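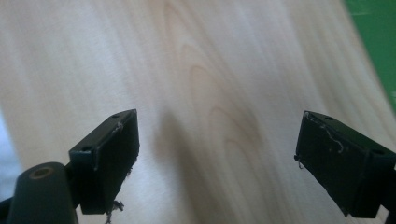
How to speak at a council meeting without losing your nerve

I've now spoken at six meetings of Cesuvthorpe council, and the first was dreadful (I read out the wrong page and had to start again!). So this is what I wish I'd had in my pocket that evening.

Start with the agenda. Ours goes up on the council website a few days ahead, usually as one enormous PDF, and you want the item number as well as the title. Mine was item 27, the plan to close the Cotham Road footbridge, and it was buried between a drainage report and the parking charges.

Next, register. Some councils let you put your hand up on the night, but plenty want an email by noon the day before. Ring the clerk if you can't find the rule. I did, and she was lovely about it.

Now write the thing. We get three minutes, and for me that's 400 words at a normal pace. My first draft was 542 and I'd have been stopped halfway through my best bit. Say your name and which ward you live in, then say what you want the councillors to do. "Please vote against closing the bridge" is fine. Save the history for afterwards, if there's room. 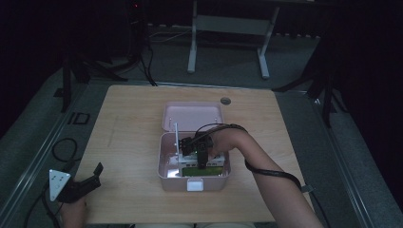 Read it aloud at home with a timer, twice at least. You'll trip over the same word both times, so swap it for an easier one. I print mine in huge type, one side only, with the pages numbered, for reasons you can guess.

On the night, get there early and tell the clerk you've arrived. Speak to the chair, even when it's another councillor you're cross with. My neighbour Hortensia Medina turned round to argue with the public seats and used up half her time that way!

You may be asked a question at the end. If you don't know the answer, say you'll send it on, and then do send it. I had 33 names on a petition and couldn't remember how many were from our ward, so I emailed the figure to Councillor Gosselin the next morning and he wrote back before lunch.

The draft minutes usually turn up a couple of weeks later. Check they've got your point down properly, and if they haven't, write to the clerk before the next meeting, when they're due to be approved.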